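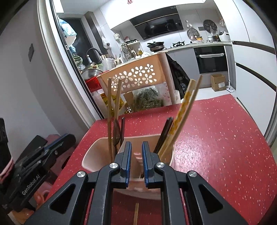
*Chopsticks and a pink utensil caddy, within reach of a hand-held gripper.*

Marina Kontogiannis keeps the equipment budget at Vasilakis, and her first draft had one line for grippers and nothing for spares. The second draft is longer. Each hand-held unit is now listed at $700, with $99 set aside for replacement fingers and $484 for storage and charging gear.

She plans to buy two units before October and hold off on a third. "One sits on the shelf while the other is out," she says. "I'd sooner pay for that than lose a week."

Household goods come out of a separate account – caddies, chopsticks, bowls. Dionysis Papadakis buys those locally and turns in the receipts monthly. Repairs are still unpriced, and Kontogiannis is waiting on a quote from Dillard.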